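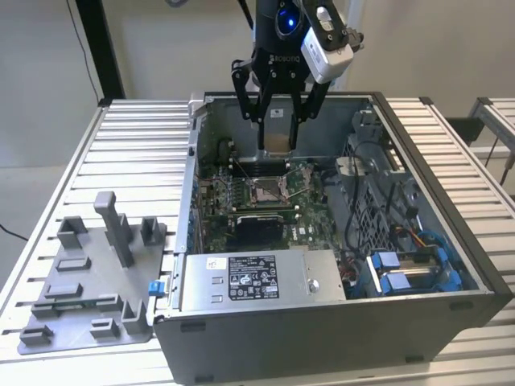
Bronadness Quarterly / No. 50 / p. 10

The second bench

Fulgencio Montes used to go home with his thumbs taped. Processors, memory, drives, all of it pulled by hand, tower after tower, since the Sullport shop opened. Now the arm does the small parts and Montes does the arguing with it.

"It's fussy," he says. "I was fussy too, I guess."

The arm went live in August. Before that, a long spring of meetings and a lot of worry. Would there be layoffs? There weren't. Two people moved over to testing, one left for school. The rest stayed put and learned some new words.

Not everyone is sold. Shanti Nigam ran the old bench and still thinks a good pair of hands beats it on a bad case. Bent latch, stuck lever, somebody's cat hair packed in there. She gets those. They come over on a cart with a yellow tag and she likes that cart more than she lets on.
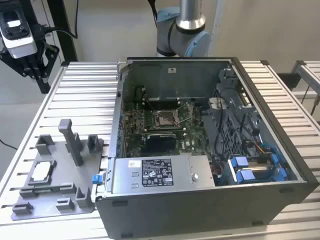
Refurb & Recovery, Sullport Shop

What changed most is the talking. The old job was loud, six people around one long table, radio on. Montes misses it. His day now is a screen, a stool, a walk to the bench when something stops. Breaks got staggered, so lunch is quieter to. He eats with Nigam when the cart is empty.

Pay went up a grade for anyone who finished the training, 374 pages of binder. Nigam finished it first. Didn't tell anyone for a week.

A processor is the part everybody frets over. Square, flat, easy to scratch,

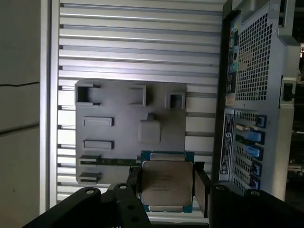
and worth more than most of what it came out of. Drop one on its edge and it's scrap. Montes kept his own bad ones in a coffee can for years, as a kind of diary. The can is on his desk still. He says he'd rather the arm had it's own can.

The shop's order book hit 1373 machines in the first full quarter, and nobody on the floor wants to hear that number again. More machines means more carts. Nigam has asked for a second stool and better light. She got the light.

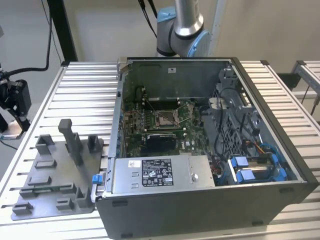 What the crew wants next

A say in the schedule, mostly. And the radio back.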